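Steltau opens its attic workroom to the public this November

Gastilis turns an unused top floor into a bright shared space for mending, sorting and making

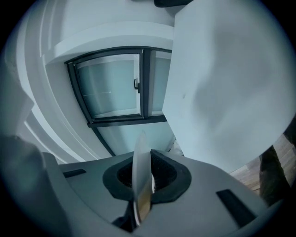
After 16 months of planning, sanding and a great deal of carrying things up the stairs, Gastilis is delighted to open the attic workroom at Steltau to everyone in the neighbourhood. The room sits directly under the roof, and daylight comes in from overhead through a skylight with a dark charcoal frame and a small lever handle.

The top floor had been used for storage for as long as any of the current tenants can remember. When the old shelving came out last winter, the project team found they had a far better room on their hands than the floor plan suggested. The ceiling was cleaned and repainted, the stair rail was replaced, and the wiring was brought up to standard before a single table went in.

"I came up on a grey morning expecting to need a torch, and I could read the label on a spool of thread," said Beril Kılıçarslan, who led the fit-out for Gastilis. "We had drawn up a big lighting order by then. I went back downstairs and cut it in half. Most of the money we saved went into proper benches, and I'm so pleased with them!"

The benches were built by Mägi, a small joinery workshop two streets away, to a design called Masa. Each one can be set at standing or sitting height, and the tops lift off so they can be scrubbed or swapped when they wear out. Four of them are in place for the opening. Mägi will also look after the tool wall, where members can borrow clamps, shears, awls and hand drills and put them back under their own outline when they're done.

Local residents had plenty of say in how the room would work. Gastilis dropped a short survey through letterboxes in the surrounding streets and received 583 replies, many with extra pages attached. Clothing repair was the clear favourite, followed by small household repairs, bookbinding and, to the team's surprise, sharpening. A sharpening evening is now on the program every month.

Soledad Peñalver will run the day-to-day program. She taught textile repair for many years and has already filled the first set of beginner classes.

"People kept telling me they had a bag at home of things they meant to fix," said Peñalver. "I have one too, and it's enormous. So the first thing we're doing is a bring-your-bag session, where you tip everything out on the bench, sort it into what can be saved and what can't, and get going on one item. You can have a cup of tea while you're at it, as long as the tea stays on the side table."

The workroom will be open from 9:30 in the morning until early evening, with later hours on class nights. Drop-in use is free for residents of Steltau and the surrounding streets. Classes carry a small charge for materials, and anyone who finds that difficult is asked to have a quiet word at the front desk. Almost 94 people have put their names down for a locker, so there is a waiting list for those.

Access is by the main stairwell. The lift stops one floor below, and Gastilis is looking at options for the last flight. In the meantime, the same classes will be repeated in the ground-floor meeting room, with the same teachers and the same tools. Please mention this when you book and a place will be set aside for you.

Donations of good fabric, buttons, zips and hand tools are welcome at the front desk during opening hours. The team can't take paint, solvents or anything with a damaged power cord.

Bookings and media enquiries: ask for Soledad Peñalver at the Steltau front desk.

We use cookies to remember your settings and to see which pages are read. Accept all | Manage choices

3 comments

threadbare_jo
Signed up for the bring-your-bag session. Mine is two bags, hope that's OK.

Colin M.
Good to hear about the sharpening. Will you do garden shears or only kitchen knives?

Piet
Thanks for repeating the classes downstairs, my knees won't do that last flight any more. Is the bookbinding one on the ground floor as well?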